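So I finally made it to the open day at Vistness in March, after two years of my friend Kanako telling me to go. They build software for robot arms that do kitchen chores, and once a year they let regular people in to stand around and ask silly questions. I asked plenty!

I figured there'd be a glass wall and a video. Nope – you walk right up to a kitchen counter, with a toaster and fruit and a box of cereal sitting out, and the arm is working in the middle of it all. There were 20 of us in my group, so I got a spot near the front by being a little rude about it.

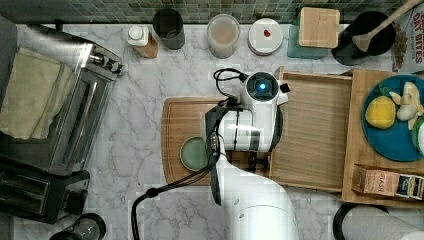 The arm over the cutting board, with the little green plate.

Lies Verhoeven was running our session and she was great with the kids (and with me). She told us they've recorded nearly 800 practice runs at that one counter, and that the boring stuff is the hardest. Picking up a plate sounds like nothing until you think about how thin the rim is and how little room there is to get a finger under it. I went home and watched myself unload the dishwasher like a crazy person.

My favorite part was the screen off to the side, where you could see what the small camera at the wrist sees. Everything is so close up! A lever handle looks gigantic from there, and I lost track of which way was up more than once. 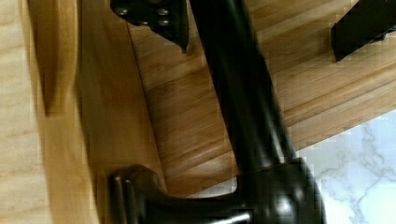 A boy next to me asked if the robot gets confused too, and Lies said yes, all the time, and that shiny things and striped wood are both on her list of headaches. Then he asked if it could make him toast. She said to come back next year.

Afterward there was coffee in the hallway and I got talking with Reynaldo Fajardo, who came over from Seton on the early train just for this. He wants one for his mom, whose hands aren't what they used to be. We both signed up for the mailing list, and I took two of the free pens.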